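So I've finally done it – I switched my whole cleaning cupboard over to refills, and three months in I have Opinions.

It started in April, when the refill shop opened in Morulbridge, two doors down from the Leclerc bakery (dangerous, I know, I've never once come home with just soap). You bring whatever bottles you've got, they weigh them empty, you fill up from the big drums along the back and pay for what's inside. Simple enough! Except I turned up that first day with a shampoo bottle that had a neck the size of a pencil, and I stood there dribbling dish soap down my wrist while the line behind me got longer and longer.

Lesson one, then: wide necks. Pasta sauce jars are great for laundry powder, and old 500 ml bottles are the right size for pretty much everything else. Bigger than that and they get heavy on the bus home, especially if you're me and you've also bought a loaf.

Lesson two is labels. I skipped them, because surely I'd remember which was which? I did not. I cleaned the bathroom mirror with fabric softener and it looked like I'd breathed on it for a week. Now I use masking tape and a marker, and I write the date on there too, so I can see how fast we get through things. A bottle of dish soap lasts us 5 weeks, which I would never have guessed.

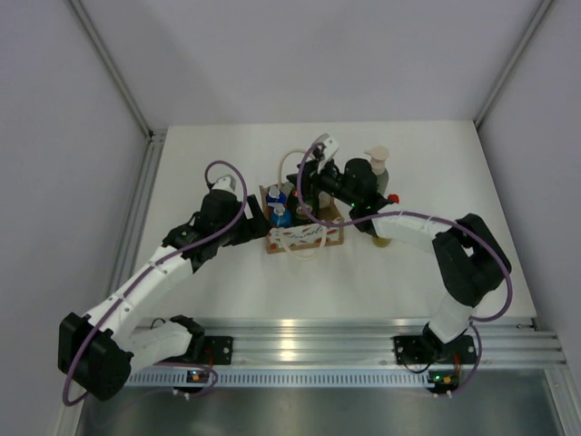 A reader called Drornmont wrote under my last post that refills cost more where they live, and that by the time you've driven to the shop and back you may as well have bought the supermarket stuff. I think that's fair. My laundry liquid works out cheaper, the dish soap is the same, and the hand soap is definitely pricier (it does smell of oranges, so I've made my peace with it). If I had to drive out to Dusgate for it I probably wouldn't bother, or I'd go twice a year with a crate.

What I didn't expect was how much space I'd get back. I used to have 2 shelves of half-used sprays, including one just for stainless steel, and we don't own anything stainless steel apart from the kettle. I used them all up before starting, which took ages – and I'd do it that way again, throwing out full bottles to be greener seems a bit silly.

Still looking for a decent dishwasher powder, by the way. The one I'm on leaves a film on the glasses, even with vinegar in the rinse bit. If you've got one you love, tell me in the comments and I'll try it next month!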